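Home Projects Workshop Nights Members Newsletter Archive

Search this site Search Go

Purker Workshop Newsletter
3 min read

Desk-clearing arm: where the build stands
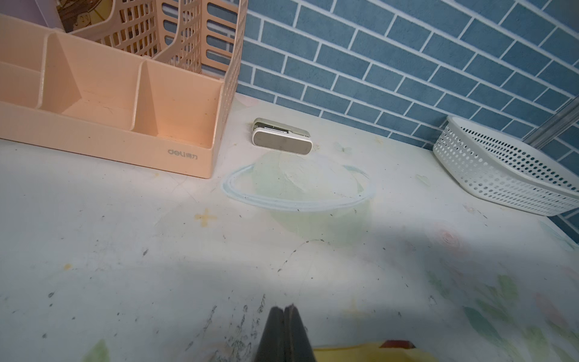
What changed since June

The Talpur arm now runs from a single power supply, and the two black fingers have been refitted with longer screws. The old ones worked loose after a few dozen cycles. We also moved the wrist camera's cable to the outside of the forearm, where it no longer pulls at the connector when the wrist turns.

The task is still the same: pick up a stapler from a home desk and put it in a bowl. The bowl is clear green plastic and gives us the most trouble. The patterned table cover shows through it, so the detection code finds the light blue rim on some runs and loses it on others. Shadows across the table make it worse. The stapler is easier to find, but when it lies on its side the grip has to come in at an angle, and the wrist is slow to get there.

The desk organizer and the white basket stay where they are. The arm has to work around them, and we have set a no-go zone 5 cm wide along the wall – enough to keep the elbow off the wallpaper.

Parts and next steps

Rubber pads for the fingers are on order from Vunlow. One finger is showing wear along its edges, so both will be covered. If the pads are too thick, we will print new fingertips on the Denderitz printer and compare the two.

The bench is open for four more sessions before the summer break. Bring a laptop if you want to work on the bowl detection. The code and the wiring notes are in the shared folder under Talpur, version 3.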